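Support > Flotelcombe Building Services > Heating and Hot Water > Ticket 213

Overview My Tickets Status Contact

Ticket 213: Radiators in break room and rear offices cold, boiler running
Opened: 2020-03-31
Site: Dokcombe
Equipment: Jekham wall-hung boiler, Haruna zone controller
State: Resolved

Reported problem

The boiler fires and the front half of the building heats normally. The break room and the two rear offices stay cold. The thermostat in the break room is calling for heat and its display shows 19 with the setpoint at 21. No error code on the boiler. The same rooms were fine until the system was drained to replace a leaking radiator valve.

First checks (by phone)

Asked the site to confirm the rear zone was switched on at the Haruna controller. It was. Asked for the pressure reading with the boiler off, and it was within the green band. Hot water at the sinks is not affected. The radiators in the rear zone are cold top and bottom, both pipes, so this did not sound like a few radiators with air at the top. Either the zone valve was not opening or there was an air lock in the run to the back.

Visit 1

Rear zone valve checked first. The actuator gets power when the thermostat calls and the motor can be heard turning. Took the actuator head off and moved the valve spindle by hand. It was stiff but it went over. Left the valve held open manually and ran the pump on its highest setting. The flow pipe got warm as far as the hallway and no farther.

Bled the two office radiators. A lot of air from the first one, then water. Nothing at all from the second one, neither air nor water, with the bleed screw fully open. Cleaned out the bleed port with a pin and got a weak hiss. Pressure had dropped by then, so topped the system up and bled again.

The break room radiator is the last one on the run. Its bleed screw is rounded off and the key will not grip it. Did not force it. Ordered a replacement bleed plug, Jekham parts list, line 44.
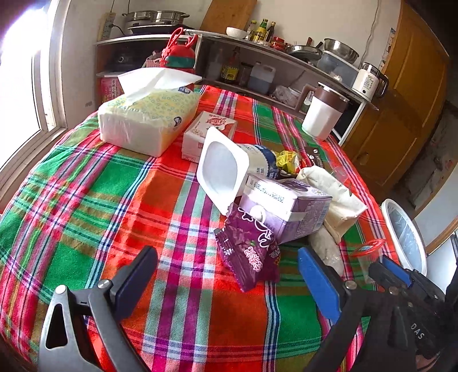

Site wrote back the next morning that the first office was now warm but the second one was still only warm along the bottom, and the break room had not changed. They also asked if they should keep topping up the pressure themselves. Told them no – leave the filling loop closed until the next visit and just note the reading each morning.

Visit 2

Pressure had held overnight, so no leak suspected. Closed the lockshield valves on every front radiator and left only the rear zone open, to push full flow through the back run. After 33 minutes there was loud gurgling in the hallway pipe and the return started to warm up. Bled the second office radiator until it ran clear.

Isolated the break room radiator, removed the old bleed plug and fitted the new one. Opened it back up and vented it. Hot across the full width within a few minutes.

Opened the front lockshields again to their original positions (turns were written down before closing). Pump put back to medium. Refitted the actuator head and cycled the rear zone from the thermostat three times. Valve opened and closed each time.

Cause

Air lock in the rear run after the drain-down. The system had been refilled with the rear zone valve shut, so the back pipes never filled properly. The blocked bleed port and the damaged plug kept the air from being cleared afterward.

Notes for next time

Set the rear zone valve to manual open before any refill at this site. The spindle is still a little stiff – replace the valve body the next time the system is drained. Inhibitor was not topped up on this visit and is on the list for the June service.

Closed after the site confirmed that all rear rooms were holding temperature.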